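Picking Up the Clothes in a Child's Room, Starting From the Cuff

By Negin Ghasemi
Sunday, in Home and Laundry
31 comments - 239 shares

In my house the clothes do not stay in the wardrobe. They come off before the bath, they are left where the child was standing, and in the evening I go around and collect them. For a long time I took every piece by the middle, threw it on my arm and had a big ball at the end. Then I had to open the ball and look for sleeves. My neighbor Annapurna Namboodiri showed me a slower way which in the end takes less time, and I want to write it down properly.

You need a free corner of the bed or the floor, one basket for the wash and one place for the things that can be worn again.

1. Begin with the knits

Leave the socks and the small things for later. Knitted pieces catch hair and dust the most when they lie on a rug, so they should come up first. Do not drag them over the rug. Lift straight up.

2. Find the ribbed edge

Each soft knit has some thick ribbed part, and this is the part that can carry the weight. Take it there with two fingers and let the rest hang. If you pull on the smooth part it will stretch, and with cheap knits it stays stretched. I lost a good cardigan from Larkberg like this.

A gray knit on the pink rug with the cartoon girl is easy to find, but on a gray rug I have stepped on the same thing two evenings one after another.
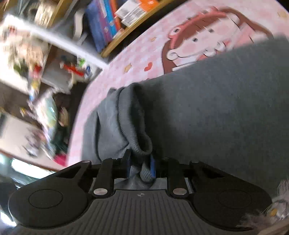
3. Unroll the cuff before anything else

A cuff likes to roll in on itself when the garment is pulled off quickly. Put one finger inside, push out the rolled edge and turn it once between the fingers. If the whole sleeve or leg is inside out, reach in until you hold the cuff, and pull it back through slowly. It is better to do it now than after the wash, when the fold has dried in.

4. Shake and look

Give two short shakes, away from the bed. Then look at the elbows or knees and the front. A spot means the basket. No spot and no smell means it can be worn tomorrow, and I hang it on the hook behind the door. Please check pockets also. I have washed a crayon, and the Trunen powder that I use did not help with the result.

5. Keep the bedding separate

When clothes are mixed with a sheet or a blanket, take out the clothes first and only after that fold the bedding. Lint from a knit goes onto light cotton very easily. In our case it is pink and white gingham, so every gray thread can be seen.

6. Do not put clothes on the bookshelf

This was my worst habit. The shelf is near, it has the right height, and so a sweater goes on top of the books "only for one minute" - and on Thursday it is still there. If your shelf is full like ours, the clothes also push the books and they begin to lean. Hold the piece in your hand until it has its real place.

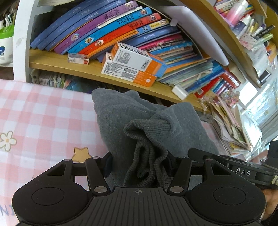

Gray knit held near the cuff, gingham to the left and the full shelf behind.

7. Fold with the cuffs inside

For a sweater, lay it face down, bring both sleeves across the back and fold up from the bottom. The cuffs should finish inside, where they keep flat. For pants, put one leg on the other, then fold in three. Press with the palm and do not iron the ribbing, it becomes wide and does not come back.

If you have a small child, give her step 4. Mine likes the shaking very much and she does it more than two times.

Related
How to Wash a Rug Without a Machine
Grusten Drawer Boxes After One Year
Leaning Books and What to Do With Them
Drying Knits Flat in a Small Apartment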